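## 6. Replacing the water filter 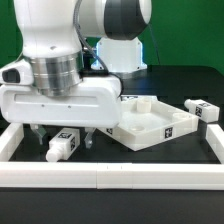

SORKSKA, April

Read this section before you open the Stuvari under-sink unit. The filter cartridge is rated for 224 days of normal household use. Order part 698 from Starkberg or from any shop that carries the line.

**Caution:** Shut off the cold water supply first. The housing holds pressure even when the faucet is closed.

1. Turn the supply valve clockwise until it stops.
2. Open the faucet and let it run until the flow ends. Leave it open.
3. Put a bowl under the housing and unscrew the bowl-shaped lower half by hand. Use the supplied wrench if it sticks.
4. Pull the old cartridge straight down and throw it out with household trash.
5. Check the rubber ring for cracks. Wipe the groove clean and seat the ring flat.
6. Push in the new cartridge, blue end up, and screw the housing back on. Hand-tight is enough.
7. Open the valve slowly and run the water for 3 minutes.

**Note:** Cloudy water on the first day is trapped air — let a glass stand and it will clear.

If the housing drips, close the valve and repeat steps 2, 5 and 6. Reset the reminder light by holding the button for six seconds.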